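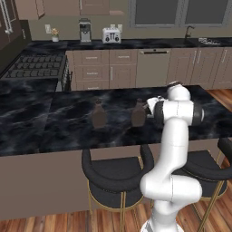
Pre-purchase inspection, Kiltero arm, kitchen trial
Site: Plestthorpe demo unit
Date: 30 Dec 2023

1. Reach from base to island top: PASS
Fine in the layout Kinnear drew up. Our islands are deeper. Ask for the reach figure with a load on.

2. Grip on narrow-necked bottles: NOT PROVEN
Simulation only so far. Repeat with real glass, full and part full, before we sign.

3. Clearance to bar stools: FAIL
The arm stands between two stools. Who sits there while it runs? The quote has no guarding in it.

4. Emergency stop within reach of staff: NOT SHOWN
Listed as an "option." It should not be one.

5. Base fixing and floor load: OPEN
Wood floor in the model, tile at ours. Filleck to quote for fixing separately.

6. Cycle test: OPEN
Sales promised 200 picks without a drop. I want the log, including the failed runs.

7. Running costs: FAIL
Service visits priced for year one only. Spare fingers missing from the parts list. Budget line stays blank until both are in writing.

Result: 1 pass, 2 fail, the rest unresolved. Hold the deposit. Recheck after Kiltero replies to items 3, 4 and 7.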